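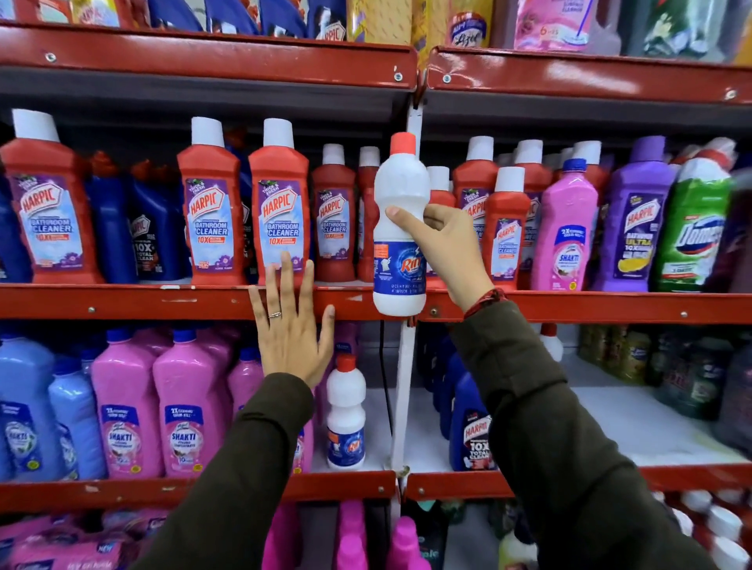
Bleach and toilet cleaner on the red shelves, and a bottle of Rin in hand.

I want to make a case for the boring little store. The one with the narrow aisles and the bell on the door and the radio playing something from before you were born. I've been shopping at one in Ondcombe for most of my adult life, and for a good chunk of that time I was a bit embarrassed about it, like I was doing it out of laziness and would get around to being a proper grown-up shopper with an app and a delivery window one of these days.

Then last April I tried. I signed up for Listik (you've probably had the flyers through your door too) and I gave it a fair shot, I really did. You type in what you want, it learns what you like, and a box shows up. The first box was great! I told everyone about it. I was unbearable.

The second month, I noticed I was buying the same things every single time. Same rice, same soap, same crackers. The app had figured me out, or it had figured out the person I was in April, and it kept sending that person her groceries. I'd open it up meaning to try something new and there would be my cart, already full, with a cheerful little message asking if I was ready to check out. And I was always ready to check out. It was eleven at night and I was in bed.

Now, I know what the answer to this is. The answer is that I could have clicked around more. Sure. I could also learn the cello. But a store makes you walk past things. You go in for dish soap and you have to get by the pickles first, and one day you stop and there's a jar of Dogar lime pickle you've never seen before, and now you're a lime pickle person. That's how I got into lime pickle, anyway. I have it on eggs. I have it on toast, if I'm alone.

There's also the money, which is where my friends always try to get me. They say the small place costs more. Okay, item by item, it does! I'm not going to pretend it doesn't. A box of Soltetti pasta is a little more there than it is anywhere else. But Listik had a minimum order of 50 dollars, and I live by myself, and do you know what you do when you're four dollars short of a minimum? You buy a thing you don't want. I had two bottles of fancy vinegar in my cupboard by the end of the summer and I don't make salad. At the corner store I can buy one onion. I have bought one onion many times and the world kept turning.

And carrying stuff home keeps you sensible. I can carry two bags up my hill, so I buy two bags of food, so I eat two bags of food. When the boxes were coming I was throwing out spinach every week. Slimy, expensive spinach. My grandmother would have had something to say about that, and it would've taken her all afternoon.

I do want to be fair here. I can walk. I work hours that let me get to a shop while it's open. If I had a bad hip, or a baby, or a job across the county, I'd want that box on the step and I'd be very short with anybody who lectured me about pickles. Delivery is a wonderful thing for a whole lot of people and I hope it sticks around for them. My complaint is about folks like me, who have a perfectly good store down the street and stopped going because a phone made it slightly easier to stay on the couch.

Because the store notices, you know? Things had changed when I went back. The bread shelf was half the size it used to be and they'd quit carrying the good mustard. I asked at the counter and was told not enough people were buying it. Well, I used to buy it. I was one of the mustard people, and I'd wandered off without giving it a thought, and I guess the rest of the mustard people had wandered off too.

So I asked if they'd order it again, and they said they'd get a case in if I promised to buy up to 4 jars of it. I said yes before I'd done any math on how much mustard that is. It's a lot of mustard. If you live anywhere near Ondcombe and you like it grainy and a little too hot, please go in and take a jar off my hands. It's on the left, past the pickles.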